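Govside Robotics Club Shop
Home / Kits / Two-arm tasks / Prarari Sweep-Up Task Kit

Prarari Sweep-Up Task Kit (club edition)

In stock at Cidudton. Collect or post.
Price: £138 per kit, clubs and schools. Grippers NOT included, arms NOT included, see further down.
Page updated 2019-03-07

What it is

A tabletop job for two arms. Left one holds the dustpan, right one holds the brush, rubbish goes in the pan. Sounds like nothing. Took our second years most of a term. We wrote it up for ourselves first, then Saithong League took it on as one of their two-arm tasks, then people kept emailing for the parts list, so now it's a kit.

Good for ages 14 and up, or younger with a patient grown-up. You need two arms that can reach the same patch of table without hitting each other. Parallel-jaw grippers are fine, that's what we use.

In the box

Dustpan, long handle
Hand brush, long handle, dark bristles
Tray with raised sides, for parking things in between runs
Carpet square for the table top, grey
Printed score sheet and the task card
Grip tape, one roll

Tissue you supply yourself. Any plain white one, scrunched up by hand. Don't roll it tight or it skates about.
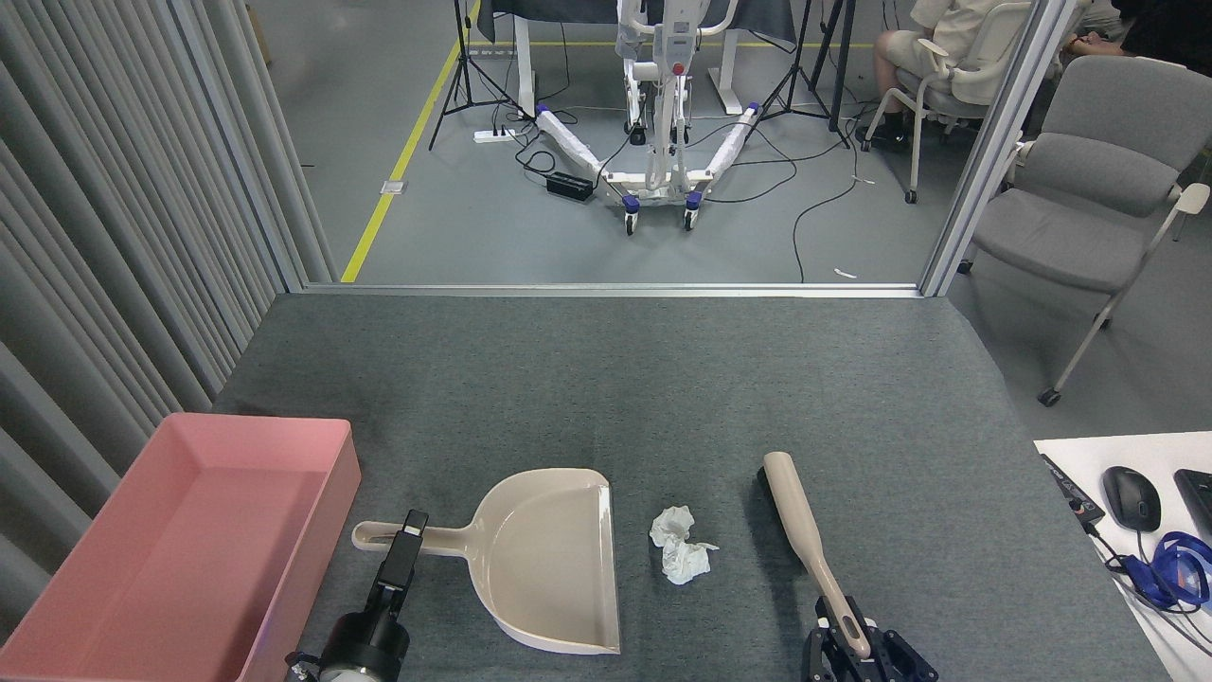
Carpet matters more than you'd think. On a bare desk the pan slides away as soon as the brush touches it and the whole run is spoilt. On carpet the lip catches a bit if you come in too flat — tilt the pan a few degrees and it settles. Teams always find this out on their own so I probably shouldn't have written it here.

Fitting out

1. Carpet down, taped at the corners.
2. Tray on the left, inside reach of the left arm.
3. Dustpan handle into the left jaws, right at the end. Close gently, check, close properly.
4. Brush the same in the right jaws.
5. Tissue between the two.
6. Hands out, e-stop in someone's hand, go.

Keep the mouse and keyboard on their own desk if you can. Ours used to share the table and we lost a mouse over it.

Scoring (Saithong rules, short version)

Full run is 1000 points. 400 for getting the tissue over the lip, the rest for lifting the pan and holding it level with the tissue still inside. Touching the tissue with a gripper is allowed once. Touching it with a hand ends the run. Driving by remote is its own class and is scored separatly, ask before you enter.

Saithong won't take entries with a home-made pan, you have to use the kit one. A home-made brush is ok.

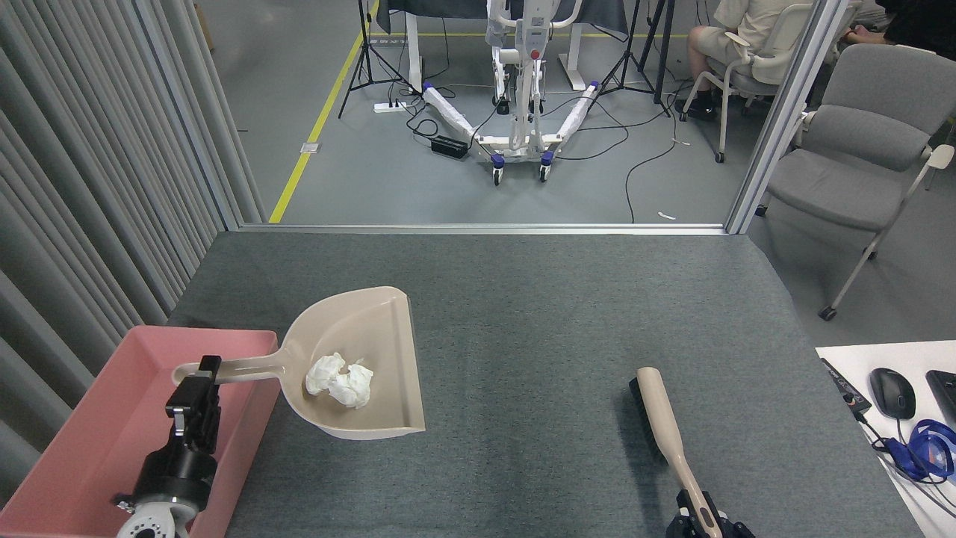
Words: Sinéad Fahy, Govside kit desk
Checked by Rajitha Sarkar

More notes, added as people ask.

Holding the pan. A pan resting on the carpet is easy to sweep into, a pan in the air isn't. But the lift points need air. Most teams go down for the sweep, then up, and let the wrist do the levelling. Tamara Costache's group did it with the pan held just clear the whole time and got away with it, lovely to watch, wouldn't copy it in your first year.

Holding the brush. Long handle means small wrist moves turn into big bristle moves. Slow it right down. Grip low and leave yourself room. If the handle twists in the jaws put a turn of grip tape on it, that's what the roll is for.

Will it work with one arm? No. You could clamp the pan but Saithong won't score it.

Spares

Brush £6, dustpan £7, tray £4, carpet square £9. Tray colour is whatever we've got. Please don't ask for a particular colour, Fiachra packs these after school and there isn't time.

Hire

Two grippers with mounts can be borrowed for a half term by clubs in the Cidudton area. Deposit needed. Nuala Carroll keeps the list. August is free, no schools in, so if you're running a summer club thats the time to ask.

Postage

UK £8 flat. Collection free, side door, ring first. We don't post abroad at the moment — the box is an awkward length with the handles in.

Returns

Unused kits back within 30 days. Brushes with tape residue count as used. Missing parts, tell us which and we'll send them on.

Related: Peg and Cup Kit / Score sheets, pad of 50 / Carpet square, large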